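Trodar Handheld Gripper Build: Frequently Asked Questions

Updated October 23, 2026

What is Trodar?
Trodar is a pair of handheld grippers you build yourself and use to record training data for a robot arm. You do the task by hand, holding a gripper in each fist, and the recordings are converted into arm motions later. We build ours in the shared workshop at Wodville.

Do I need a robot to start?
No. You can print, assemble and record without one. You need an arm only when you want to run a trained policy.

Can I build just one gripper?
Yes. The software accepts one or 2. Plates, trays and anything wide are easier with a pair.

How long does the print take?
A full pair took us 29 hours on one printer at the default profile. The housings are most of that. Print them with the flat side down and leave supports on for the camera mount only.

What are the printed cubes for?
The black and white squares are markers for tracking position. Print the sheet at 100 percent scale with "fit to page" turned off. If the squares come out the wrong size, every distance in the recording will be wrong too.

My fingers don't meet in the middle. What did I do?
Most likely one finger carrier is a tooth off on the rack. Open the housing, close both carriers by hand until they touch, and put the pinion back in. The Leden version of the rack has a notch to line up with. The older Van Wyk version does not, so mark it with a pen.

How many recordings do I need?
It depends on the task. Our plate set has 341 recordings from January. We threw out the ones where tracking dropped.

Does the background matter?
Less than we expected. We record with the workshop open and furniture where it normally sits. Lighting is a bigger problem. Avoid glare on the markers.

What should I practice on?
Start with light plastic dishes on a cloth. A patterned tablecloth gives the camera tracking something to hold on to. Grip plates at the rim and keep both hands level when you lift.
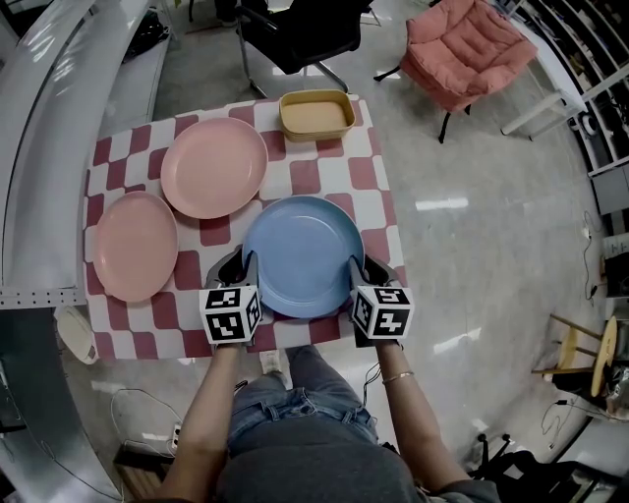

Two grippers on the blue plate 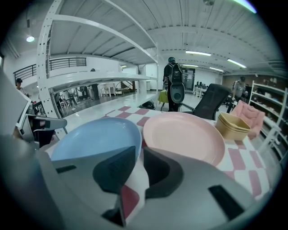 4 min read

Can I use different finger pads?
Yes. The pads are separate parts with the same screw spacing in every version. Re-run the open/close calibration after you swap them.

Where do I report a problem?
Use the issue form on the project page. Include your file version, a log, and a photo of the assembled gripper from the side.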